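Swap bin opens at the hall on Skivgate

Last updated: 3rd August

Household items and toys that people do not need any more now have a place to go in Skivgate. The swap bin takes small things from any home, and everyone may choose something from it without paying. 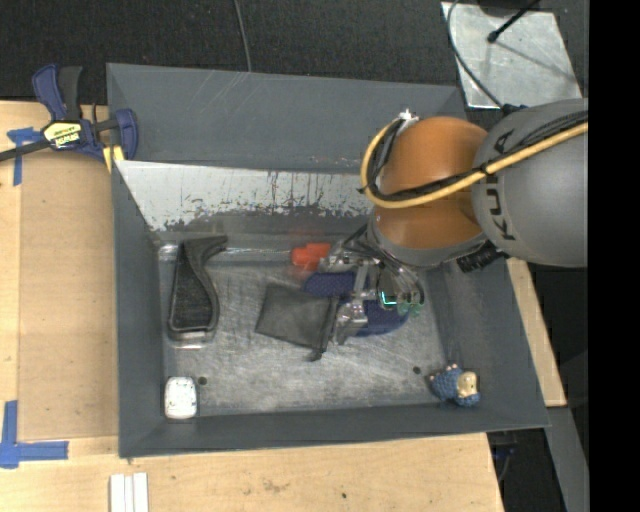 Ruairi Lamont would like the toys to be kept apart from the rest, as he has spent long evenings looking for one small thing under many others. Elsie Pomare, who started the swap in May, answered that a second bin is possible if enough toys come in.

The big gray bin stands on a light wooden tabletop, so people do not have to bend down to the floor to reach the things. It has already some scratches inside, but Pomare said she prefers a used bin to a new one.

In the first weeks the swap was only a shelf near the door, and it received 297 items. Most of them found a new home. What stayed longest were single cups and phone covers for old models.

The rules are short. Things must be clean and must fit in one hand. Pouches and small bags are welcome, but please look in the pockets before you leave them - a house key was found in May and it is still waiting at the desk. Glass, knives and medicines are not accepted. Each household can bring up to six items in one visit.

The hall has set aside 200 dollars for labels and a second table. Larger objects, for example lamps and chairs, should still go to the Gourlay Street depot.

Comments

Marn: Can we leave jigsaw puzzles if one piece is missing? I have two of them.

hillside_jo: Please write the missing piece on the box, then I will take them both.

T. from number 6: Good idea but the opening hours should be on the door also. I came twice for nothing.

Related items

Gourlay Street depot changes its summer hours
Book sale at the hall raises 1,381 dollars
New bicycle racks for Skivgate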